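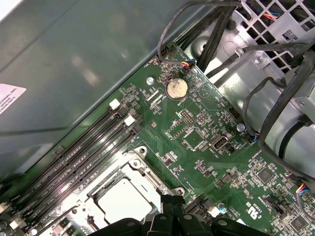 *Memory slots and a coin-cell battery inside one of our practice computers*

# About Tretis

We're a small robotics shop in Kendmont, and we teach robot arms to work inside old desktop computers. Taking apart used machines is slow work for people, and we love finding out how much of it an arm can share!

## Come to an open day

We hold 2 open days a year, and the next one is 05/10/2019. You can stand right by the bench, ask anything, and stay as long as you like (kids are very welcome).
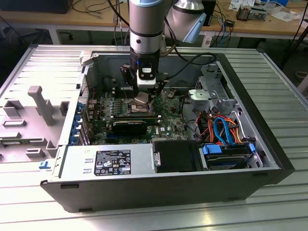 ## What you'll see

Our Doretti demo is all about the crowded middle of a computer, where fingers of any kind run short of room. We talk through each move and take requests.
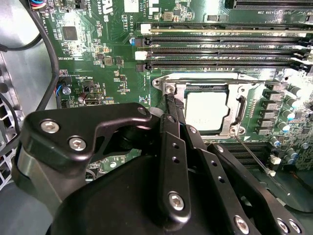
Tretis began with a shared love of fixing things, and we still plan every demo around a real repair job. Processors are a favorite subject, and with the gripper's finger plate right beside the socket, it's easy to see why we fuss over every bit of clearance. We could talk about this all afternoon, and on open days we usually do.

Our workshop is at 2961 Poirier, with parking behind the building.
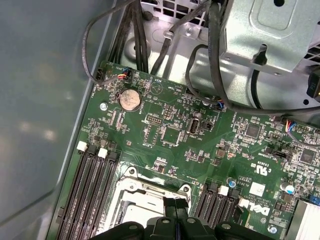 **Do I need to know anything about robots before I visit?**

Most of our visitors have never been near one, so we start with the basics and go from there.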